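Meston Garden Club News, May 2026

Plant swap and the shady bed

The spring plant swap moves to the Linelden Street lot this year. Setup begins at 9 and tables open at 10. Bring divisions in pots with a name tag, and shake off any slugs before you load the car. Hostas, ferns and bleeding hearts are the most wanted. We have plenty of mint already.

The shady bed behind the Cullinane library branch was replanted in March with 16 ferns and four hydrangeas. Two of the ferns were lost to a late frost. The rest are putting up new growth, and the bed needs a deep soak once a week until the end of summer.

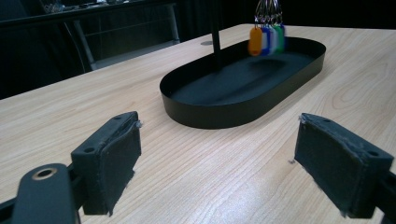 Potting benches come up every spring, and members keep asking what to use for the top. Plain boards are fine under a roof if you brush them off and oil them once a year. A pale wooden top with wavy brown grain and a few dark knots looks good for a long time, but wet clay pots left standing on it will leave rings. Put a tray under them. For a bench that stays out in the rain, cedar lasts longer.

The tool fund stands at $1,140. Six hand forks and a new hose reel are on order from Binex and should be in the shed before the swap. Please sign out anything you borrow and hose off the mud before you bring it back.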